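Notes for recording box-packing and unpacking demonstrations with the hand-held gripper. Written for the Nadora kit, last changed 4/9/18.

## Before you start

Charge both grippers and wipe the lenses. Empty the memory cards: a session of 60 takes fills most of one.

Choose a box with the flaps out of the way and put it on something low, so your wrists stay straight when you reach in. Mix the contents. Crisp bags, soft packs and a bit of cloth all behave differently when squeezed, and the model needs to meet every sort.

## Recording a take

1. Hold the gripper still over the box with the fingers open. Press record and wait for the beep.
2. Move in at half your normal speed. Come down from above and keep the item between the two pads.
3. Close until the item stops sliding, then lift straight up. Don't drag it along the cardboard.
4. Put it down, open the fingers fully and back away before you stop the recording.
5. Say the item's name at the end of the take. The Kurkilar labelling script picks it up from the sound.

If you drop something, leave it and finish the take. Mark it as a drop in the log. We keep those.

Change the layout every 9 takes. Turn one bag over, lean another on its neighbour, or push the cloth into a corner. Small changes are enough.

A mixed box with snack packs, a soft blue packet and lilac cloth, from two viewpoints: 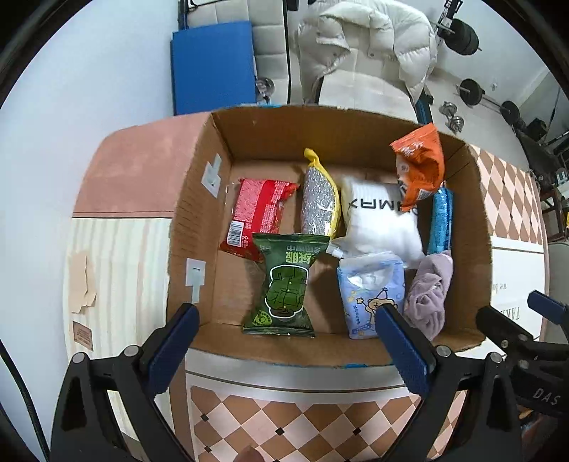
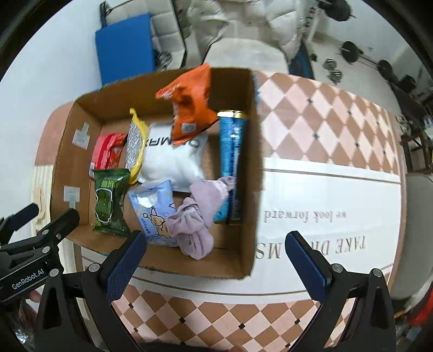 ## Checking the files

Copy the cards to the Brornach drive the same day. Run `check_takes` on the folder and look at the list it prints. Any take under 1000 milliseconds is a false start and can go.

Then watch one take in full from each layout. Look for a hand over the lens or a jump in the finger position. If the finger readings jump, recalibrate that gripper and repeat the layout.

The first training run needs 3000 good takes. Drops are counted separately.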